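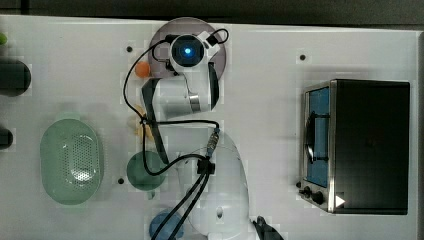

Platow Short Film Project – Final Report
Hand-drawn and digital animation unit

What we set out to do

Make a cartoon short from nothing. Story, boards, drawings, sound, edit. The brief said two minutes max, and we wanted to use all of it. Working title was Ladis, after the main character, a small bird who delivers mail and is scared of heights. Title stuck. Everyone said we would change it and we never did.

The question for the report: how much of a character can you get across with no dialog at all? Ladis never speaks. No narrator either. Only movement, music and a few sound effects.

Story

First draft was way too long. Ladis had a boss, a rival, a sick grandmother and a flashback. Cut the rival, cut the flashback. The boss is now just a door that opens and a bag that gets thrown out of it, which got the biggest laugh at the test screening, so that was a good cut. Grandmother stayed. She gets the last letter.

The setting is a town called Nolthorpe, all stairs and chimneys. Stairs are a pain to draw. Would not do that again. But a bird who walks everywhere needs stairs, that is the joke.

Storyboards

Drew these on index cards and pinned them up on the wall so we could swap them around. Much faster than doing it on screen. Final board had 75 cards. A lot of them are just Ladis looking at something and then looking away, which felt like padding on paper but plays fine once there is timing on it.

We should of timed the boards earlier. The climb up the church tower was planned as a quick gag and ended up eating a big chunk of the film. By the time we saw it with music it was too late to redraw.

Drawing and movement

Rough keys on paper, scanned, cleaned up and colored on the computer. Most shots are on twos. The fall is on ones so it feels smoother and scarier. You can see the difference if you play the two shots back to back.

Ladis has 8 head positions on the model sheet. Needed more. The three-quarter view from behind was never on the sheet and so it looks different every time, especially in the market shots – the beak gets longer. Noted by everybody who watched it.

Backgrounds are watercolor, scanned in. Kept them pale so the characters read. Night shots are the same paintings with a blue layer over them, and the chimney smoke is a loop. 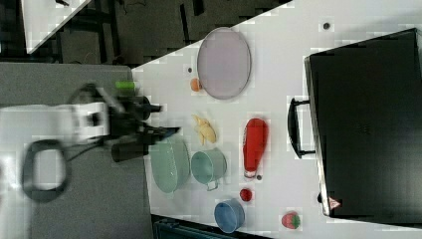 Tabletop, view from above.

Sound

Music is one piano part, played slow for the first half and then fast. Footsteps are fingers tapping on a cardboard box. Wing flaps are a pair of gloves. The wind was the hard one. First version sounded like a vacuum cleaner, second version was better but too loud under the piano, so it is mixed very low now and you may not hear it on laptop speakers.

Influences

Watched a lot of old silent cartoons, mostly for how they hold a pose before a gag. Also the Kaczmarczyk shorts from the school library, the ones with the fox. Same idea, no talking, but the fox looks straight at the viewer and we decided Ladis should not. Shy character. Looks at the ground mostly.

Test screening

Showed the rough cut to 8 people in January. Written comments, short form. They all understood the fear of heights, most from the first staircase. The grandmother was less clear. Two thought she was a customer. Fixed it a bit by adding a framed picture of the two of them on her wall, in the same scarf.

What did not work

Color changes between shots 2 and 3 of the market. Walk cycle slides on the long bridge. Credits too fast to read, we ran out of time.

What did

The fall. The door gag. The ending, where Ladis flys for the first time and we only show the shadow on the rooftops. That was partly to save drawing it, but it got the quietest reaction in the room and we kept it exactly as it was in teh boards.

Files handed in: final cut, scanned boards, model sheet, sound list.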